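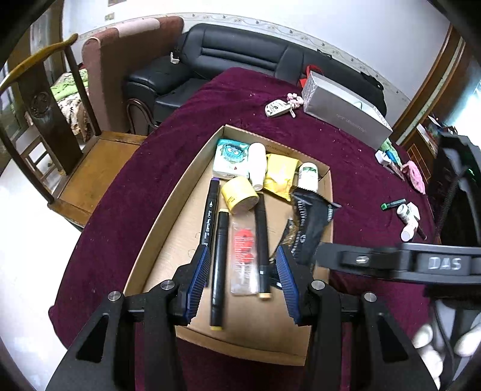
Marisa Bianchini would like it known that she was doubtful. Picking up a marker, she told the project team in her first week, is the sort of thing a person does all day without giving it a thought, and she could not see what anybody would learn from watching her do it again and again at her own table. She has since become one of the most faithful contributors to Skatwood, the household handling program run by Praron, and she says her mind was changed by the first playback session, when she watched her own hand slow down before it reached the thing it was after.

"I had no idea I did that," she said. "I've been picking up pens for most of my life and I had no idea."

Praron is very pleased to announce that Skatwood has now passed 700 recorded sessions, gathered in 148 homes, and that a second round of recording will open in February. The sessions are made by ordinary people in their own living rooms, kitchens and spare bedrooms, using a hand-held gripper that they carry and squeeze themselves. The recordings become examples for a learning system that Praron is building together with its software partner, Grello, with the long-term aim of helping robot arms cope with the kind of clutter that real families live with.

"We are so grateful to everyone who let us into their homes, and I mean that in the fullest way," said Felista Waweru, program director for Skatwood. "People cleared off their dining tables for us. They moved their supper back an hour. One household sent us home with so much soup that we had to borrow a cooler. When I look at the collection now I see the sessions, of course, but I also see all of those afternoons."

A session starts with a box or a tray and whatever is handy to put in it. Contributors are asked to use things that already live in the house, and the results are as varied as you would hope. A shallow cardboard box on a maroon tablecloth might hold a pack of tissues with a green cartoon face on it, a roll of yellow tape, a crumpled snack packet and a few markers lying lengthwise. Another family's tray might be nothing but spoons and batteries. The contributor picks one item, brings the open fingers of the gripper down on either side of it, closes them, lifts, and sets the item down somewhere else. Then they do it again with something different, and so on until the box is empty or the tea is ready.

Earlier collections made by the company were recorded on a plain bench in its own workshop, with a fixed set of blocks and cups. They were tidy and easy to label, and the system trained on them did very well on that same bench. It did a good deal less well when the team brought it a drawer from somebody's kitchen. Haruto Kubo, who leads the learning group at Grello, remembers that day fondly, or at least he says he does now.

"It had never met a bag that was half underneath another bag," Kubo said. "It had never met shiny plastic wrap next to something dark. Every example we had given it was polite. So we went back and asked for examples that were a little less polite, and people have been wonderfully generous with them."

Kubo's group is especially fond of long, thin items such as markers, chopsticks and toothbrushes. A marker can be taken near its middle or near its cap, it can roll at the last moment, and it very often has a neighbor lying close beside it, so that the fingers must find their way into a narrow gap on each side. Markers and pens now make up the largest single group of items in the collection — a fact that surprised everyone except the contributors with school-age children.

The gripper has blue ridged pads on its fingers and is worked entirely by the contributor's own hand. There is no motor to wait for and no screen to study. This matters a great deal to the people who use it, many of whom had never held anything of the sort before. Asmaa Farouk, who trains new contributors, spends the first part of every visit simply letting people get used to the feel of it, and she has learned to be patient about the second part as well.

"Everyone wants to do it beautifully," Farouk said. "They hold their breath. They apologize to me if the tape rolls away. I tell them, please, let it roll away, and then go and get it the way you would if I weren't here. The recovery is a lovely thing to have. We keep the fumbles, and we mark them as fumbles, and the system gets to see what a person does next."

That practice of keeping imperfect attempts has become one of the settled habits of the program. Each session is reviewed by 2 people working separately, who note where a grasp begins, where it ends, and whether the item arrived where the contributor meant it to go. If the reviewers disagree, the session goes to a short weekly meeting, and from what we hear these meetings can become quite lively. A recent one was devoted almost entirely to whether a candy packet that is pinched, dropped and pinched again has been picked up once or twice. (Twice, for the moment.)

Privacy has been part of the conversation from the beginning, as it should be when recording takes place where people live. A camera that looks down at a table will also see a piece of the room behind it, whether that is a sofa, a chair with a blanket on it or a shelf of odds and ends. Contributors choose the room and the table. They may put away whatever they like before starting, they watch their sessions before anything leaves the house, and they can ask for a recording to be removed later on. Mail, prescription labels and family photographs are kept out of the box altogether, and the reviewers blur anything of that kind that slips through.

The second round will also be the first to include Âu, a smaller companion project led by Hậu Triệu. Âu is concerned with what happens after the lift: where people put things down, in what order they empty a box, and what they leave until last. Triệu began keeping notes on this while reviewing the early sessions and soon had more notes than anyone had asked for.

"Some people take the big bottle out first to make room, and some people work around it for the whole session as if it were a piece of furniture," Triệu said. "My mother would take out everything soft and then line up the pens. I don't think either way is the correct one. I would like the system to see plenty of both, and I'd like it to see them from people who weren't told which to choose."

Contributors to Âu will be asked to do 2 sessions with the same box of items, one before lunch and one later in the day, with the items tipped back in without any arranging. They will also be invited to talk as they go, in whatever language they use at home, although nobody is obliged to say a word. Triệu is hoping for complaints in particular, on the grounds that people are very precise when they are complaining about where something has ended up.

Praron and Grello will use the combined collection to train a new version of their grasping software, which will be tried first on a single robot arm at the Praron workshop. The companies would like to be plain that this is early work. The software has not been placed in any home, and there is no product to announce today. What they can promise is that contributors will be invited to the workshop to see the trials for themselves, and that they are welcome to bring a box of their own things along, the more awkward the better.

Bianchini has already started hers. She is keeping it in the hall closet and adding to it as things occur to her, and so far she will say only that it has a ball of yarn in it, and a whisk.

Households that would like to take part in the February round may write to the Skatwood desk at Praron. No technical experience is needed. Contributors should be 18 or older, should have a steady table that they don't mind giving up for an afternoon, and should be comfortable lifting a light tool in one hand, either the left or the right. Left-handed contributors are especially welcome, as the first round had fewer of them than the team would have liked. A trainer will bring the gripper, stay for as long as is useful, and take it away again afterward.

About Skatwood

Skatwood is Praron's program for gathering everyday examples of people picking up, moving and putting down household items. Recording takes place in contributors' homes with a hand-held gripper. Âu is a companion project on the order and placement of items.

About Praron and Grello

Praron makes gripping tools and runs the home recording program. Grello writes the learning software and looks after the review of sessions. Members of the press who would like to sit in on a training visit may ask for Felista Waweru — mornings are best.

Share this release
23 shares
4 comments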